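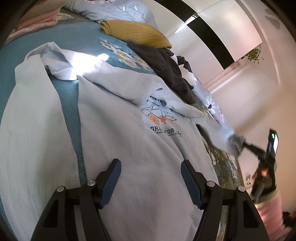 # Nava 叠衣流程:软件常见问题

适用于 Nava 控制栈以及配套的标注工具 Dirard。安装步骤见仓库里的 README,本页只收录用户反复提到的问题。内容由 Angharad Morgan 和 Heriberto Olvera 维护。

## 感知

**浅色卫衣放在浅色床品上,分割经常出错,怎么办?**

先看曝光。帽子、领口这类鼓起来的部位容易反光,过曝的区域没有纹理,分割网络会把它当成背景,掩膜上就多出一个洞。在 `perception.yaml` 里把 `highlight_guard` 设为 `true`,程序会对过曝像素沿用上一帧的标签。如果洞还在,把 `mask_close_kernel` 从 5 调到 10。再往上调不建议,袖口和下摆之间的缝隙会被填掉。

**印花会不会影响关键点检测?**

会。胸前的大图案和文字边缘很强,旧模型有时把图案的下缘当成衣服下摆。Honine 分支的模型在训练时加入了随机贴图,这类错误少了很多,但没有消失。花卉图案的被罩和枕套也有同样的问题,尤其是衣物边缘正好压在花瓣上的时候。遇到这种情况,请在 Dirard 里把该帧标为 `pattern_conflict`,不要手动挪动关键点去迁就图案。

**鱼眼图像要不要先去畸变再送入网络?**

不要。网络直接在原始图像上训练,去畸变只在几何计算阶段做。先去畸变会裁掉画面边缘,而另一只手的夹爪常常就在那里。

**画面四周的黑边需要处理吗?**

不需要,加载器会按标定文件生成圆形有效区。如果换过镜头却没有更新标定文件,有效区会偏移,日志里会出现 `valid_region_mismatch`。

**床上还有别的衣物,系统怎么知道该叠哪一件?**

任务开始时由 `target_selector` 选定一个实例,之后靠跟踪维持。默认规则是选离夹爪最近、可见面积最大的那件。堆在一起的衣物会被合并成一个实例,目前没有可靠的办法拆开。需要指定目标时,可以在启动命令里加 `--target-point`,传入图像上的一个点。

## 控制

**抓取点是怎么算出来的?**

先从掩膜轮廓上找下摆和袖口的候选边,再按布料法向和夹爪的可达范围打分。下摆的抓取点默认从边缘向内收 10 毫米,参数是 `grasp_inset_mm`。厚卫衣可以适当加大,薄 T 恤保持默认值。

**夹爪在布面上方停住不动,是死机了吗?**

多数情况下是在等双手同步。规划器要求两侧都报告 `ready` 后才下发闭合指令。请运行 `nava status --hands`,看哪一侧停在 `waiting`。如果两侧都是 `ready` 而仍不闭合,检查时钟:两台控制器的时间差超过 5 毫秒,同步会被拒绝。

**一只手压住布料、另一只手抓取,这个动作怎么配置?**

在任务文件里把其中一侧的角色写成 `anchor`,另一侧写成 `pick`。`anchor` 一侧只跟踪位置和下压力,不参与抓取点打分。角色可以在步骤之间互换,但不能在同一步内互换。

**床垫比桌面软,下压深度怎么设?**

不要用固定深度。把 `contact_mode` 设为 `compliant`,控制器按指尖受力判断接触。床垫下陷后高度估计会偏低,所以每一步结束时会重新拟合一次支撑面。被子堆得很高的区域拟合误差较大,建议把工作区限制在铺平的部分。

## 规划

**规划器支持哪些叠法?**

目前有两种:三折法和袖子内收后对折。带帽衣物多一个前置步骤,先把帽子抚平。帽子没有抚平时规划器会返回 `HOOD_UNSETTLED`,可以用 `--skip-hood` 跳过,但成品厚度不均匀。

**报错 469 和 493 是什么意思?**

469 表示目标实例在跟踪中丢失,常见原因是夹爪或手臂长时间遮挡衣物。493 表示两侧轨迹存在碰撞风险,规划器主动放弃。前者可以直接重试;后者请先检查两侧夹爪的外参,外参没有问题再重试。

## 数据与工具

**Dirard 里的双手数据怎么对齐?**

导入时选择 `bimanual`,工具会按时间戳自动配对。两侧帧率不一致时,以较慢的一侧为准。配对失败的片段会进入 `unpaired` 目录,不会被删除。

**手持夹爪录下来的轨迹可以直接在机械臂上回放吗?**

不可以直接回放。人的手腕动作经常超出机械臂的关节范围。先运行 `nava retarget`,它会输出每一段的可行性标记。标为不可行的段落仍可用于训练感知模型,只是不进入策略训练集。

**标注时袖子被压住一部分,看不见的关键点要不要标?**

要标,但可见性选 `occluded`,位置按衣物走向估计。如果完全无法判断,选 `absent`。Azucena Carrillo 写的标注说明里有袖口堆叠的判断方法,文件在 `docs/labeling`。

**能不能接 Bretow 的夹爪?**

可以,驱动在 `drivers/bretow`,由 Arnel Panganiban 维护。指垫的厚度需要自己量,写进 `finger_pad_mm`,否则闭合宽度会有偏差。

**Honine 分支什么时候合并到主干?**

计划在六月。合并前请不要在同一个项目里混用两个分支的模型,关键点的编号顺序不同,程序不会报错,但结果是错的。

**问题没有列在这里,找谁?**

在仓库里提 issue,附上 `nava bundle` 生成的日志包和出错那一帧的原图。感知类问题请指派给 Berenice Arellano,控制类问题指派给 Heriberto Olvera。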